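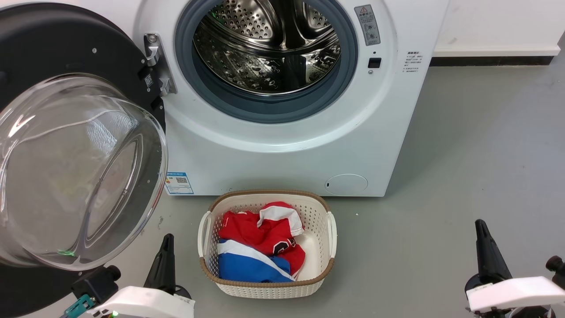
I've been promising a laundry post since June, so let's go. The short version is that we got a nice jump in our numbers from a change so boring I almost didn't write it up.

Some background for new readers. Our policy (we call it Ulov, don't ask, Vsevolod named it) learns from demonstrations. A person teleoperates the arms, moves clothes from the basket into the washer, and the model learns to copy that from the camera view. We had 1,000 demos when I started on this, and it was pretty good at the first garment and pretty terrible at the last one. It would reach in, close on nothing, lift, and then carry its handful of air all the way over to the drum with total confidence. I watched it do that for an entire Tuesday.

My first guess was that we needed more data. Mpho said no, look at the data you have, and she was right (she'll enjoy reading that). In most of our demos the operator grabs once and gets it. So the model had hardly ever seen what a missed grasp looks like, let alone what you're supposed to do next!

So we collected 40 extra demos where the operator misses on purpose, opens the gripper, backs up a little and tries again. Craig did nearly all of them and complained the whole way through, because missing on purpose in a believable way is weirdly hard. You keep wanting to just pick up the shirt. Then we cut the misses out of the training targets, so the model only copies the recovery part and doesn't learn to miss. That second bit matters a lot. We forgot it on the first run and got a robot that fumbled beautifully.

With both pieces in place, the retries started showing up in our tests. It closes, comes up empty, stops, goes back down. I may have yelled.

Stuff that still bugs me: it sometimes retries in the exact same spot, over and over, so Cayetano put in a cap of two retries before it has to pick a new grasp point. That's a hack and we both know it. Small things like socks are still bad. And we've only tried one washer, so I have no idea what happens with a different door or a deeper drum.

Next up is letting the model flag its own misses so Craig can retire from acting. Stepan thinks the gripper opening width is enough of a signal by itself. I think thin fabric is going to fool it. We have a lunch riding on this, and I'll post the plots when they're done.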